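Travard software working group
Notes of the August meeting, held in the upstairs room at Stimadton

Present: Stefaniia Hrynyshyn (chair), Kgomotso Venter (notes), the perception pair, both planning people, and our two summer students, who were made very welcome and given the comfortable chairs.
Apologies: the tooling lead, who is on leave and sent a long and cheerful email instead.

1. Notes of the last meeting

Agreed as a fair record, with one correction. The item on gripper speed said the slower closing profile had been merged. It had been reviewed and approved but was still sitting on its branch. Kgomotso apologised for getting ahead of things and has merged it now.

2. Belt threading: where we have got to

Stefaniia opened by thanking everyone for their patience with this task, which has taken up far more of the summer than any of us expected when we put it in the plan. For the benefit of the students she went back over what we are asking the software to do: find the free end of a belt, follow it back to the trousers, choose somewhere sensible to take hold, and then draw the belt through the loops one at a time without dragging the whole garment across the table.

The perception pair reported on the wrist camera runs. Finding the denim is no trouble at all, and the belt loops are coming out well now that the contrast stitching is used as a cue. The belt itself is harder. With the braided one the segmentation tends to break up along the weave, so that a single strip comes back as several short pieces, and the planner then quite reasonably asks which of them it is supposed to be holding. Joining the pieces by direction works nicely on gentle curves and much less nicely where the belt twists over on itself.
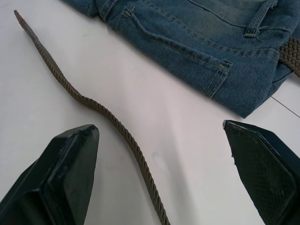

There was a good long discussion about whether to fit a curve through the whole length of the tail or only through the stretch nearest the jaws. Kgomotso prefers the short stretch, on the grounds that the gripper only needs to know which way the belt is running where it closes. Planning would like the whole thing, so that they can tell how much slack there is before the next loop. After some friendly back and forth it was agreed to do both: the short fit every cycle, and the full fit once before each grasp and again if the belt slips.

Shadows came up again. The belt throws a faint one on the white table and the edge finder sometimes takes it for the lower side of the strip, which pushes the grasp point off centre. One of the students asked whether we could compare the edge against the weave texture and throw away anything smooth. Everybody liked this very much and she has kindly agreed to try it.

Action: student pair to test the texture check on the recordings we already have, with help from perception.
Action: Kgomotso to write up the two curve fits so that planning know what they will be receiving and how often.

3. Planner and control

The planner now waits for a steady estimate before it commits to an approach, and the dithering above the table that we all watched last time has gone. The cost is a short pause before each grasp. Stefaniia said she would gladly live with a pause for now — we can shave it down once the grasps are dependable.

On the control side, the width at which the jaws start out was discussed. Starting wide gives more forgiveness over where the belt lies, but the closing move then takes longer and has more chance to catch a fold of denim. It was left as a setting in the task file, with the wide value as the default.

Action: planning to log the jaw width at first contact on every run.

4. Tooling

The replay viewer, which we have all been calling Fidiris, can now step through camera pictures and joint positions together. Kgomotso showed it on the big screen and there was real pleasure in the room. Of the 33 replay tests, 2 still fail, both on recordings where the clocks had drifted apart. The Hordiienko scheduler will be left alone until those are sorted out, as nobody wants to be chasing timing faults in two places at once.

Action: Stefaniia to look at the clock drift with the tooling lead once he is back and has had time to read his messages.

5. Any other business

The students asked if they could keep their access to the recordings after the summer, for their write-ups. Stefaniia will ask and was hopeful. Thanks were given for the lemon cake.

The next meeting will be in the same room, starting at half past two.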